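Last updated 15 August 2023

# Keeping a basketball scoresheet and turning it into a box score

These notes are for anyone scoring for the Cirkwood league for the first time. They cover the paper sheet, the running score, the shot tally and the box score that goes to the results page afterwards. They assume you know the rules of basketball but have never sat at the table.

League games are played in four quarters of ten minutes. Under-14 games use the same sheet with eight-minute quarters. The method doesn't change.

## What you need

- The official scoresheet (white top copy, two carbons)
- A shot tally sheet, one per team
- Two pens, one dark blue or black, one red
- A ruler
- A spare tally sheet

Do not use pencil on the scoresheet. The carbons will not take it. Pencil is fine on the tally sheets.

## Before the game

Fill in the header first: competition, date, venue, scheduled start, home team, away team, officials. The home team is always Team A. At Bornham the home bench is to the left of the table as you face the court; at Wivham it is to the right. Write the team names in full on both tally sheets so they can't be swapped later.

Get the team lists at least 20 minutes before the start. Copy each player's surname, initial and shirt number in ascending order of number. If a player is listed but hasn't arrived, enter them anyway. If they never appear, their row is ruled through after the game.

Ten minutes before the start, each coach confirms the starting five and signs. Mark an "x" beside each starter. When the game begins, check the five on court against your marks and circle each "x" in red. If one doesn't match, tell the referee before the ball goes up.

## Pen colours

Use red for the first and third quarters and dark for the second and fourth. Overtime is dark. The colour applies to everything you write in that period: points, fouls and time-outs. A foul entered in the wrong colour can't be traced to its quarter, and team fouls are counted by quarter.

## The running score

The running score is a set of numbered columns, with two columns for each team. The inner one is printed with the cumulative total. The outer one is blank and takes the shirt number of the scorer.

1. For a two-point basket, draw a diagonal line through the team's new total and write the shirt number beside it.
2. For a three-point basket, do the same and circle the shirt number.
3. For a free throw, fill in a solid dot over the new total and write the shirt number beside it.

The new total is the old one plus the value of the shot. If Team A has 31 and number 8 makes a three, the diagonal goes through 34 and a circled 8 goes beside it. 32 and 33 are left untouched.

At the end of each quarter, draw a thick circle round the last total for each team and a line under it. Enter the points for that quarter in the box at the foot of the sheet. These are the points scored in the quarter only.

Compare your running total with the scoreboard at every dead ball. If they disagree and your sheet is correct, ask the scoreboard operator to change the board. If you can't tell which is right, sound the signal at the next dead ball with the clock stopped and raise it with the referee.

### Own baskets

If a player accidentally scores in their own basket, the points go to the opposing captain on court. Write the captain's number as normal. Don't add a note unless the referee asks for one.

## Fouls

Each player has five foul boxes. Enter a code for each foul as it is reported:

| Code | Foul |
|------|------|
| P | Personal |
| T | Technical |
| U | Unsportsmanlike |
| D | Disqualifying |

If free throws are awarded, add the number as a small figure after the code. A shooting foul on a missed two-point attempt is P2.

Cross off one team foul box for each player foul. When a team reaches four in the quarter, put the marker on the table at that team's end once the ball is live again. Technical fouls on the coach or bench do not count towards team fouls.

Fouls in overtime are added to those from the fourth quarter. This is missed more often than anything else on the sheet.

## Time-outs

Each team has two in the first half and three in the second. Write the minute of the quarter in the box, counting up from one. A time-out called with 6:20 left in a ten-minute quarter is in minute 4. At half-time, rule two horizontal lines through any unused first-half boxes.

No more than two may be taken in the last two minutes of the fourth quarter. If a team has used none of its second-half time-outs by then, rule through the first box.

## The shot tally

The scoresheet records made shots only. Misses go on the tally sheet, which needs a second person. One person cannot reliably do both jobs.

The tally has a row for each player and three cells: twos, threes and free throws. Use a stroke for a miss and a stroke with a bar across it for a make. The barred strokes are the makes and all strokes together are the attempts.

A few cases that cause trouble:

- A player fouled while shooting who misses is not charged with an attempt. If the shot goes in, it counts as one make and one attempt.
- A blocked shot is an attempt.
- A tip-in or an attempted tip is an attempt if the player had control of the direction. A slap at a loose rebound isn't.
- A heave on the buzzer counts as an attempt if it left the hand in time.
- A shot with a foot on the line is a two.

If you lose track of who took a shot, put it on the "team" row and carry on. Correct it at the next break if someone can confirm the number. Don't guess during play.

## Working out the percentages

Field goal percentage is field goals made divided by field goals attempted, times one hundred. Threes are included in field goals. Free throws are not.

A team that makes 18 of 48 twos and 6 of 20 threes has made 24 of 68 field goals, or 35.3 per cent. Its three-point figure is 6 of 20, or 30.0 per cent. Give one decimal place. If a player attempted nothing, enter a dash, not zero.

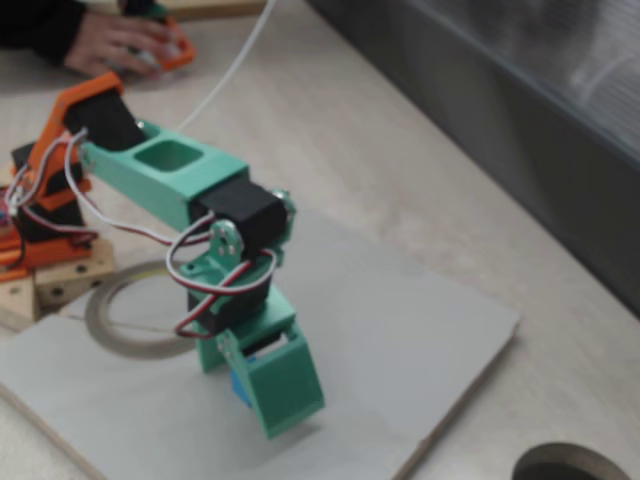
Season percentages are worked out from season totals. Don't average the game percentages. A player who goes 1 of 2 one week and 2 of 10 the next is 3 of 12, or 25.0 per cent. Averaging the two games would give 35.0, which is wrong.

The same applies to team figures. By the end of July the Wivham men had 520 free throw attempts for the season, and the percentage on the results page is made from that total and the makes against it.

## Checking the sheet

Do this before anyone signs.

1. Add each player's points from the running score. Twos, threes and free throws must come to that player's total.
2. Add the player totals. They must equal the final team score.
3. Add the quarter scores. They must also equal the final team score.
4. Compare the makes on the tally sheet with the makes on the running score, player by player.

If step 4 fails, the running score stands and the tally is corrected. If step 2 or step 3 fails, go back to the first quarter and work forward in order. Most errors are a three entered as a two or a free throw dot with no number beside it.

Allow some 90 seconds for each team once you are used to it. It will take longer at first.

Close the running score with two thick lines under the final totals and a diagonal through the unused numbers. Rule off unused player rows and foul boxes. The scorer signs, then the timer, then the referee. Nothing can be changed after the referee has signed.

## Sending the box score

The white copy goes to the league, one carbon to the winning team and the other to the losing team. Keep the tally sheets until the result has been published.

Enter the box score in the Wijaya form the same evening. The order of the fields is:

`No. | Name | 2PM-A | 3PM-A | FTM-A | PF | PTS`

Write makes and attempts with a hyphen and no spaces, e.g. `4-9`. Enter a player who was listed but didn't play as `DNP` in the first field after the name and leave the rest blank. A player who came on and recorded nothing gets zeros throughout.

The form rejects a box score if the points column doesn't match the team total. It doesn't check fouls, so read that column back against the sheet before sending. Overtime points go in the OT box and are not added to the fourth quarter.

If a figure has to be changed after publication, send the fixture number, the shirt number, the old value and the new value in one message. Corrections to the final score need a scan of the white copy.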